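Section 3. Storage Tub With Handle Lid: First Use and Packing

The Plistell tub is sold as ready to use straight out of the carton. Treat that claim with some doubt and go through these steps first.

1. Unclip the latches and lift the lid off. Set the lid down flat, handle side up.

2. Wash the tub and lid by hand in warm soapy water. The leaflet says the dishwasher is fine. We would not risk the clips on it.

3. Run a finger around the rim. If you feel a nick or a burr, send the tub back. A bad rim will never close well, whatever the seller tells you about it "settling in."

4. Let both pieces dry completely before you put anything inside.

Note: "Airtight" appears on the sales page and nowhere in the warranty. Draw your own conclusions, and keep flour in its own sealed bag.

Choose a flat surface for packing. Felt or carpet under the tub keeps it from sliding while you press things down.

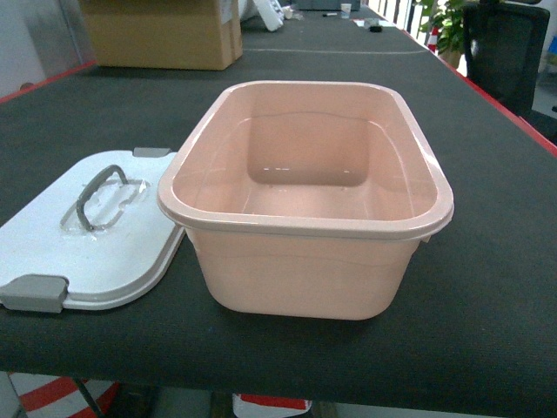
Can I carry a full tub by the lid handle?
Only with a light load and every latch closed. For anything heavier, put both hands under the base.

Packing and closing

5. Put the heaviest things on the bottom. The walls taper, so the floor is smaller than the opening and a box that fits the top may jam halfway down.

6. Stop filling 22 mm below the rim. The catalog capacity was presumably measured to the brim, where no lid will go on.

7. Fold the handle down, lower the lid evenly, and press along the edge. Close the latches one at a time.

8. Pull up gently on each latch. If one pops open, take something out and try again. Forcing it will snap the tab.

CAUTION: Do not stack more than 3 filled tubs. The Flurnari shelf guide allows 7, but it doesn't say what was in them.

CAUTION: Keep away from heaters and car windows in summer.

Replacement latches are listed under part 415 and sold through Flevgate. Check the shape against your old latch before ordering, as the word "universal" on the packet has let us down before.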